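Bench Notes > Opinion > Grippers and Arms

Stop paying for the clever hand

I have now spent most of September swapping fingers on a pair of arms and I want to get this down before I lose the will. Short version: buy the dumb gripper. Two fingers, pointed, parallel, no skin, no sensors in the tips. Spend the difference on a second camera and a lot of plates.

Long version. We ran three setups on the same pair of arms. The Zomik, a plain two finger job with tapered tips. The Grundska, three fingers, soft pads, its own controller box and its own opinions. And the Fivitz, a two finger gripper with a pressure film under the pad that is supposed to tell you when you are about to drop something. The Fivitz costs 3,000 more per hand than the Zomik. Per hand. You need two hands.

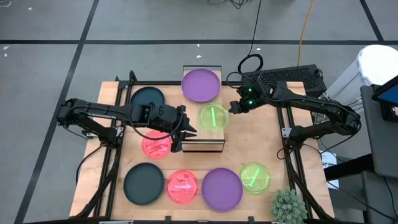 Dishes are the test I trust. A block tells you nothing, any gripper can pick up a block, my nephew's toy crane can pick up a block. A flat dish on a flat table gives you a rim and not much else, and if your fingers are a few millimeters too fat you just push it around like an air hockey puck. So the table gets a mix, purple and dark plates, see-through dishes in red and green, a narrow wooden stand in the middle, and an arm coming in from each side. The see-through ones are where the depth camera starts lying to you. A red dish with light going through it is half dish, half table as far as the point cloud is concerned. And then you've got two grippers that both want to work near the stand, which is where you find out how wide your hand really is at the knuckle, not at the tips where the spec sheet measures it.

The Grundska fails right there. Lovely on one arm. Put it on both and they can't share the stand without a polite pause, one backing off so the other can come in. I logged 184 of those pauses before I quit logging. Every one costs time and every one is a place for the planner to do something dumb. The soft pads did hold the dishes better once they had them, I'll give it that. Once they had them.

The Fivitz I wanted to love. Pressure numbers are nice numbers. They make a nice plot. But on a thin rim the film only touches along a tiny strip and most of what it reports is noise, so you end up writing a filter, then a filter for the filter, then switching it off. Which is what I did. With the film off it's a slightly chunkier Zomik.

People will say I should of tuned it longer. Maybe. We did 323 attempts with it, which is more than most shops will ever do before they have to ship something. If a hand needs more than that to beat a pair of bare fingers I don't think it's my problem anymore.

Now the camera thing, because this is where I changed my mind. I used to be a fixed camera person. Bolt it down, calibrate once, go home. The wrist camera always seemed like a gimmick, blurry half the time and staring at its own fingers. But the fixed view loses a dish the second a forearm goes over it, and with two arms something is nearly always over something. The wrist view is ugly but it is ugly in the right place. 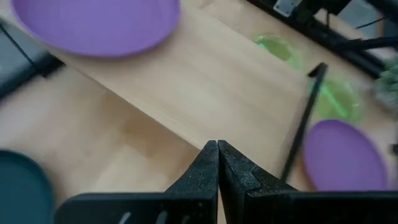

Wrist view, fingers closed. Sharp at the tips, smeary out by the green.

That's the trade. The fingertips stay crisp and the far side goes to mush, and for the last bit of an approach the fingertips are all I care about. The rest can come from the fixed camera. We moved to one fixed plus one per wrist and the whole lot was 700, mounts included. Compare that to the price of the film pads and tell me where you'd put teh money.

Controllers, quickly. The Lò board ran everything except the Grundska, which insists on its own box. It is not pretty software and the menus are a crime. But both arms on one clock, no drift between them that I could find. I'd take it again.

Would I say the same about socks, or fruit, or anything squashy? No idea. Haven't tried. Soft hands probably earn their keep there. But most of the folks writing to me about three finger hands are moving hard flat things on a hard flat table and have been sold a hand for a job they don't have. Try the pointy one first. Swap up if it fails.

Comments (3)

gearlash
Agree on the Fivitz, we turned the film off too. Did you try it with the gain right down? Helped a bit on mugs, did nothing for saucers.

tinbender_9
Three finger hands are not for plates. Feels like you picked the test that the Zomik wins.

ploverfield
What frame rate on the wrist cams? Ours smear so badly at full speed that we slow the arm for the last stretch.

Related

Lò controller: a month with the bad menus
Why your clear plastic parts vanish from the point cloud
Two arms, one table: how close is too close
Finger tips you can print overnight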